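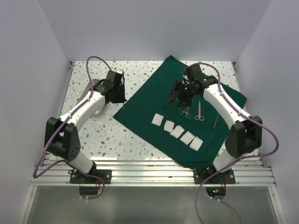 qfan_247
Our club's entry for May is instrument tray setup. Coralie wants full marks for "autonomous sorting" and I don't buy it. The scissors, clamp and tweezers all lie on a plain green cloth with nothing overlapping them but the arms. What OR looks like that?

cpearce
It's a student contest. Rules say cloth, gauze, tools, tray. We followed the rules.

mokuvov
2,000 demos and you still need the gauze in a row? Hmm.

cpearce
Who said need?

qfan_247
Then toss the pads down in a heap and run it 7 times. I'll keep score.

hhou
With Qiuyue on this one. Try two heaps.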